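HTM 214 Table Service and Dining Room Skills
Handout 9: Chopsticks - sorting, pairing and laying
Zarner Hall, training dining room
Revised May 14, 2024

Read this before the practical. You will need it again for the written test, mainly the parts on parts of the stick, pairing, and placement.

1. Why we spend a session on this

Most of you can lay a Western cover by now without looking at the chart. Chopsticks look easier because there are only two pieces, but they get laid wrong more often than forks do. The usual mistakes are tips pointing at the guest, sticks of different lengths put down as a pair, and damaged sticks that should have been pulled at the sorting table. All of these are caught by sorting properly before anything goes out to the dining room.

In the April practical most of the lost points were for pairing. Placement was fine.

2. Parts of the stick

Use these words in the test.

Tip: the narrow end. It touches the food.
Head: the thick end, also called the butt or the top. On many styles it is squared.
Body: everything between. The body may be round all the way, square all the way, or square at the head and round toward the tip.
Taper: how quickly the stick narrows. A long taper makes a fine tip, good for fish and small pieces. A short taper leaves a blunter tip.

Handle sticks by the body or the head. Do not touch the tips once they are clean. This is the same rule as for fork tines and the rims of glasses.

3. Styles you should know

Chinese style. Longer, thicker, fairly blunt at the tip. Often square at the head. Suited to shared dishes in the middle of the table, where the guest has to reach.

Japanese style. Shorter, with a pointed tip. Often lacquered. Usually laid crosswise in front of the guest.

Korean style. Medium length, usually metal, often flat in section. Laid together with a long spoon, both on the right.

Disposable. Plain softwood or bamboo, sometimes joined at the head and split by the guest. Not polished, not washed, not reused. If the paper sleeve is torn, throw the pair out.

Reusable wood and bamboo sticks vary in color, even within one box. Light and dark sticks may come from the same order and be the same length. Color still matters in pairing, see section 5.

4. Checking

Check each stick on its own before you think about pairs. Hold it by the head and turn it once in good light. Then run your eye down the length from the head end.

Pull the stick if you find any of these:
- a split or chip anywhere, even a small one at the head
- a tip that is frayed, soft or bitten
- a bend you can see when the stick is rolled on a flat surface
- finish that is peeling or has gone sticky
- a stain that is still there after washing
- any smell

Pulled sticks go in the discard tray. Do not put them back in the box "for practice." We had a full tray of practice sticks last term and they found their way onto a laid table.

Sticks must be fully dry before they are stored or laid. Wood that goes into a closed drawer damp will pick up mold. Stand them tips up in the drainer overnight, or dry them with a lint-free cloth and leave them spread out on a rack.

5. Sorting and pairing

Work on a cloth. A bare tabletop lets round sticks roll, and they end up on the floor and have to be washed again. Any clean, flat tablecloth will do, and it does not need to be one of the white ones.

Step 1. Lay the sticks out on the cloth with all the tips pointing the same way, away from you. Leave a little space between the ones you have not checked yet.

Step 2. Pick up one stick at a time and check it as in section 4. Good sticks are laid side by side, touching, so that the lengths can be compared. Keep the tips at the far end.

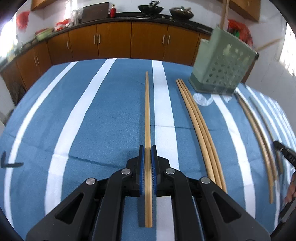
Step 3. Square up the heads with the edge of your hand or a ruler. When the heads are level, any short stick will show at the tips. Move short ones to a separate row.

Step 4. Pair by length first, then by shape of the head, then by color. Two sticks of the same length and shape but slightly different shade can go out for a staff meal. For service the color should match as well.

Step 5. Lay finished pairs in the tray, heads together, and cover with a dry cloth. A single stick left at the end goes back in the box with a band around it. Do not force a pair.

The stock card for the training room lists 433 sticks. That is an odd number, so one single is expected if every stick on the card passes its check. If you pull sticks during sorting, write the number on the card and initial it.

6. Laying the cover

For the Mohammadi room we use the crosswise layout unless the function sheet says something else.

Crosswise: the rest goes to the left of the cover, near the table edge. The tips sit on the rest and point left. The sticks lie parallel to the table edge, touching, heads to the right. This suits a right-handed guest. Change it if the function sheet notes a left-handed guest.

Lengthwise: used for Chinese menus. The sticks lie to the right of the plate, at a right angle to the table edge, tips away from the guest and on the rest. If there is a spoon, it shares the rest and lies on the plate side.

In both layouts:
- tips extend slightly past the rest and never touch the cloth
- the two sticks lie together and do not cross
- patterned heads face the same way up

If there are no rests, use the folded paper sleeve or a narrow folded napkin. Do not balance tips on the rim of a bowl or plate. Do not stand sticks upright in rice at any time, including on display tables. It is linked to funeral customs and many guests will be offended by it.

7. Clearing and washing

Clear chopsticks with the rest, after the last savory course. Carry them flat on the tray. Reusable wood is washed by hand in warm water with mild detergent and a soft sponge, head to tip, and rinsed well. No soaking - the ends swell and then split. The Zorkik baskets in the wash-up area are for metal flatware only, as wooden sticks slip through the bottom.

8. Practical task

Work in groups of 3. Each group takes one box of mixed sticks and one cloth.

a. Sort the whole box and produce as many service pairs as you can.
b. Lay 2 covers, one crosswise and one lengthwise.
c. Fill in the stock card.

The task is worth 50 points. Pairing carries the most weight, then checking, then placement. Points come off for tips that have been touched and for any damaged stick found in your tray.

Reading: Trendatov course pack, the unit on Asian table settings. Skip the pages on folding sleeves, we will do that in the next session.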